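Ollport share shed opens its kitchen shelf in February

Hi all, Fernanda Matos here from the Ollport share shed. You can now borrow kitchen and party gear from us as well as the drills and ladders, and I'm thrilled (I've been going on about this since last winter!). We've got 127 pieces sorted so far, mostly bowls, plates and cups, and every one of them came out of a neighbour's cupboard. My favourites are the mixing bowls, and if you're only after one for a pavlova I'd go the stainless steel, it's a ripper.
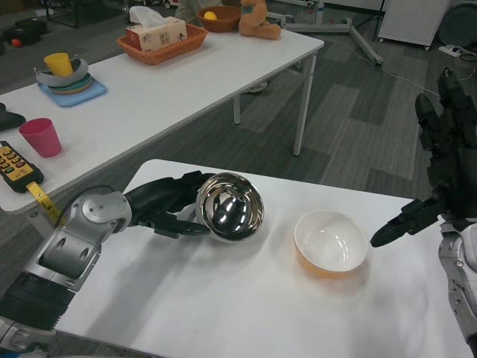 Madhu Shukla wanted to know whether you have to borrow a whole set, and whether a chipped plate means you're up for a new one. You don't, and you aren't. Take a single bowl if that's all you need, and tell us about the chip when you bring it back so we can pull it off the shelf.

Loans run for three weeks and cost nothing for members. Everyone else pays $3 an item, colour and size your choice. Give things a wash and a proper dry before they come home, please, and don't stack the steel inside the good ones as it marks the glaze. Toàn Diệp is doing the labels, so if your nan's bowl has turned up with the wrong name on it, he's your man.

We're still short of platters, big salad servers and anything with a lid that fits.

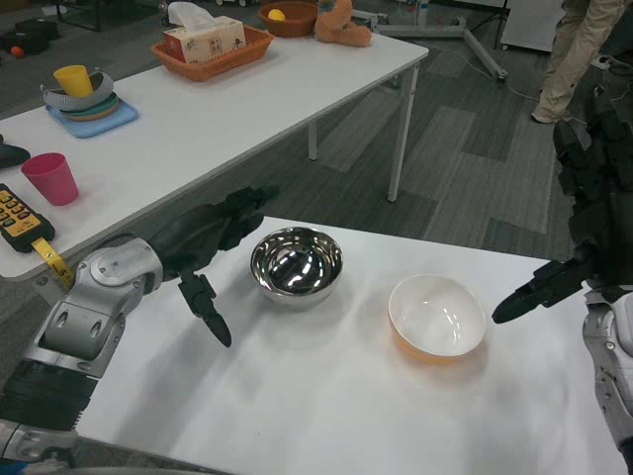

Two of the bowls at the Ollport share shed.

Doors open at 9 am. Come and have a rummage!

Recent news
Ladder loans: new return times
Sotia Street sausage sizzle wrap-up
Wanted: jam jars, any size
Mending night with Maarja Vanags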